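Pruria library keeps its late hours through November 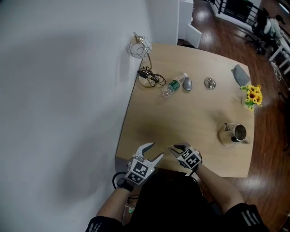

Good news if you're like me and never make it to the library before dinner: the Pruria branch is keeping its late opening through the end of November! I had it down as a summer thing that would quietly vanish, so I called to check, and Haf Hopkin at the front desk told me the doors will stay open until 9 p.m. on weeknights.

The trial started with a petition, which I signed (twice, by accident, sorry). It got 700 names, and the town had only asked for 600. Haf says evenings are now the busiest part of her shift, mostly students and people coming straight off the Wuyts Street bus, plus a few parents who want one hour with a book and no cartoons. I'm in that last group and I'm not ashamed of it.

A couple of changes to know about. The side entrance locks at 6, so after that you have to walk around to the front, and the parking lot behind the Nurus bakery is still two hours max. I got a ticket there last winter and I'm still mad about it. Printing stays at 75 cents for color, and the machine still won't take bills, so bring quarters.

The children's room will close at its usual time, but the reading room upstairs and the study tables will be open right up to 9. Holds can be picked up late too, and I've got a fat mystery waiting that I've been on the list for since spring.

What happens after November depends on the town budget. The vote is next month, and the meeting is open to anyone who wants to speak. I'll be there, probably near the back with a coffee.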